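Home | Latest | Threads | Clubs | Sign in

Nassoro Massawe
28 May 2018

1/ Okay, a few people asked what our robotics club has been up to since the Nallgate round, so settle in, this is going to be a long one. Short version: we are teaching a two-armed robot to go grocery shopping and I think about vegetables way too much now.

2/ The task for the Nurkedmont challenge: the robot gets a list, picks the right produce out of the bins, and puts it in a wire basket it carries itself. One arm holds the basket, the other arm picks. You get 15 minutes. Drop something on the floor and you lose points!

3/ We named ours Rotich. No deep story, it was on the whiteboard and it stuck.

4/ Everything in the store is fake, by the way. My mom asked if we were wasting food. No, Mom, the tomatoes are plastic-y props and they have outlived three group projects.

5/ How it works, for the non-robot folks: we drive both arms by hand first and record every run. Then the software learns from the recordings and tries it alone. So most of club night is one person driving, one person resetting the bins, and everybody else giving advice that the driver did not ask for.

6/ Our goal was 400 recorded runs before the end of the semester. I said that number out loud in December like it was nothing. Please learn from me.

9 shares | 4 comments

7/ Driving is harder than it looks. You have no feel for how tightly you're squeezing, so you watch the fingertips and go slow. My first night I chased one potato around its bin for an entire song.

8/ The long stuff is the worst. Beans especially - grab one bundle and its neighbors want to come too. Round things roll, but at least they roll by themselves.

9/ We also had a big argument about whether the bins should be neat. Half of us wanted tidy rows. The Skovano team told us at the meetup that their robot did great on tidy shelves and fell apart the second a judge messed them up. So messy it is. We shuffle things between runs, and some stuff ends up in the wrong bin on purpose.

10/ My favorite item to drive is the eggplant. Big, dark, easy to see against the orange of the carrots, and the gripper closes around it nicely. Look at that, up over the carrots with the basket in the other gripper:
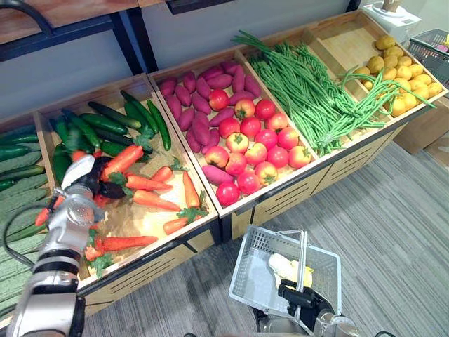 11/ What still goes wrong

The basket arm. Everyone gets so focused on the picking arm that they forget the other one exists, and the basket slowly drifts off to wherever. We started having a second person call out "basket!" during runs and it helps a lot (also it's very fun to yell).

12/ The other problem is speed. My clean runs are slow, my fast runs are sloppy, and the software will happily copy either one. We threw out a whole evening of mine last month. Fair enough, I was tired and it showed.

13/ Next up is trying a short list with 2 items and no human touching anything. If it goes badly I'll post that too. Got to go reset the bins, it's my turn.

Previous thread | Next thread | Back to top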